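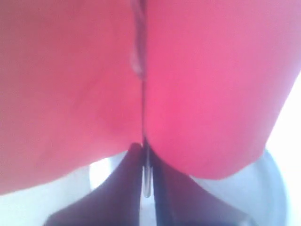 Ellora working group: table tasks
Minutes of the meeting held at Nundby, 2023-06-17

Present: the recording team, the training team, one visitor from the Meltalbridge site. Apologies from the Gronow site.

1. Minutes of the last meeting
Agreed with one correction. Under item 4, "headset" should read "hand controller".

2. Recording so far
The target for the plate and napkin task is 100 demonstrations by remote control. 43 have been passed as usable. Six were thrown out because the operator stopped halfway to adjust their grip on the controls and the arm stood still for too long. The recording team asked whether long pauses could be trimmed instead. The training team would prefer not to, as the trimmed ones made the arm jerk when they tried it in the spring. Agreed to leave the rule as it is and look at it again when the target is met.

3. Hand guiding or remote control
Meltalbridge have been moving the arm by hand and find it quicker to teach to new people. The difficulty is that the person's hands and sleeves get into the wrist camera view, and the arm will not have those in view when it runs alone. Nundby will stay with remote control for all table tasks. Meltalbridge may go on using hand guiding for drawers and doors, where the path matters more than what the camera sees. The two sets are to be kept in separate folders and not mixed without asking.

4. Soft fingertips
Operators reported that the pads hide thin items once they are closed, and that it is hard to judge from the wrist view whether anything is held. It was suggested that they open the gripper slightly and close it again to check. The training team objected, as the arm will learn to do the same every time. Operators are to use the table camera to check the grip and close once only.

5. Laying out the table

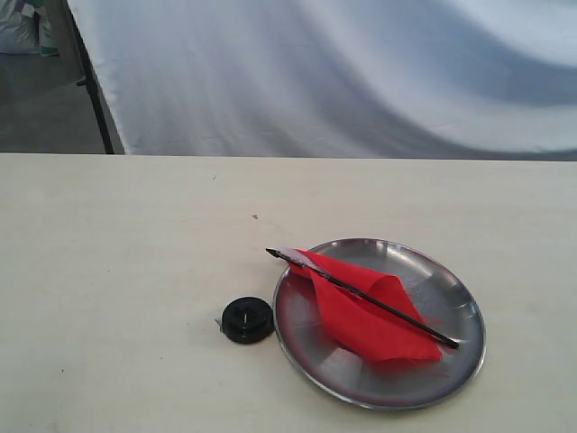
There was a long discussion of how much the start position should vary. At present each operator puts things where they like, and most end up on the right of the table. From now on the plate is to be moved after every demonstration, and the left half of the table is to be used as often as the right. The napkin should be dropped and left as it falls. Rods may point in any direction. The backdrop stays up for all recordings.

6. Operator hours
Sessions to be kept short, with a change of operator at each break. Demonstrations recorded late in the day were slower and had more corrections in them. The rota will be redone to suit.

7. Any other business
The pedal for start and stop sticks. A spare is to be ordered.
Gronow have asked for a copy of the operator notes. To be sent once items 4 and 5 have been added.

8. Next meeting
September, at Meltalbridge. Date to be confirmed.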